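Latow Cell Practice: Gallery
Filtthorpe site, issue 4

Entries illustrate the Latow working rules for two-arm cells. Rule numbers refer to the site handbook. Maintained by Costel Vasiliu.

Rule 3: Start position
Both grippers are to be held clear of the workpiece before a run is released. Cloth is laid flat, long edges running left to right. Small creases are accepted; folds are not. Any utensils on the table stay beside the cloth, never on it.
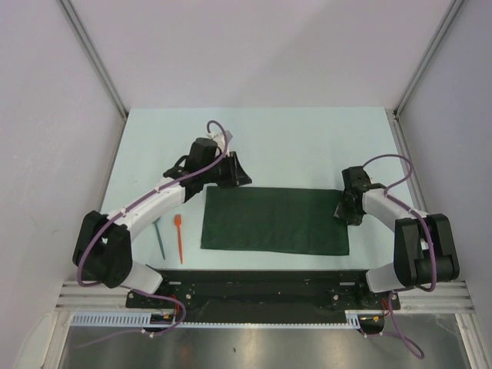 Green cloth between the two grippers, orange spoon and teal utensil to the left. Arm cables are routed along the links and over the elbow housings.

Rule 27: Cable inspection
Check each arm cable for wear at the elbow before the first run of a shift. Log defects on form 855 and isolate the arm until it is signed off.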